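Tableware and Place Settings, progress report for December
Prepared for Sandrine Rolland, Rollska
From Chalerm Pongsiri, Mokum project

Sandrine,

You asked for a shorter report than last month's. I have left out the section on napkins, which I maintain was good.

The tray layout is settled, or as settled as anything gets when four adults hold opinions about forks. We are going with one plate, one cup and one fork per tray, cup at the upper left, fork to the right of the plate. The knife is gone. The spoon may return in the soup phase, which you have not agreed to fund and which I mention only in passing.

Color took longer than it should have. Texier wanted everything white. We held out for the green plate and the blue cup on the dark tray, mostly on the grounds that people can tell them apart before their first coffee. Texier has stopped replying on the subject and I am treating this as consent.

The succulents stay. I know the planter was a line you queried in the budget. It cost less than the meeting we held to discuss it, and two succulents ask for very little in the way of upkeep.

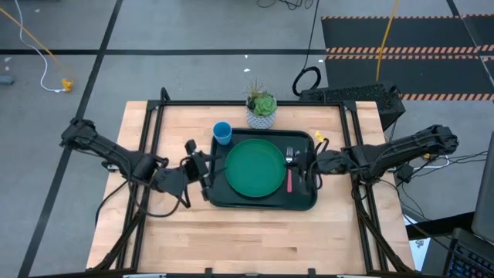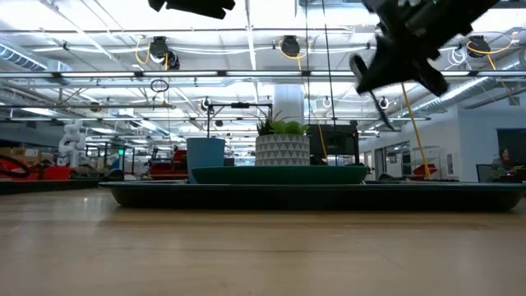
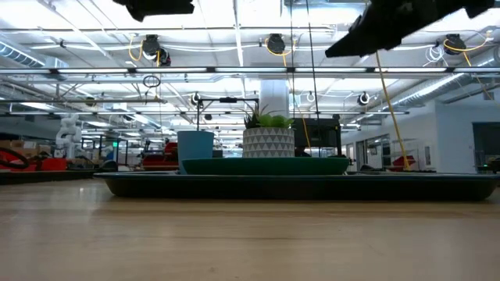 Tray, green plate, blue cup and planter on the wooden table. The fork shows in the first picture.

Spending to date on tableware is $807, against $395 planned for this stage. Most of the gap is the trays, which we ordered from Grirex in one size and then ordered again in the right size. The first lot cannot go back. If anyone at Rollska is short of small trays, we have some very good ones.

The remaining $151 in the sundries line is untouched. I would like to move it to plates before somebody notices it and buys napkins.

Still open:

Tray rims. The raised edge keeps things on board but makes wiping the corners a chore. Grirex says a cloth will do it. Grirex has not tried.

Fork handles. The pinkish-red is cheerful and easy to find in a drawer. Two people dislike it. I am one of them and have been outvoted.

Next month we write up the layout sheet and reorder cups. I need your yes on the sundries money before the cup order goes in.

Chalerm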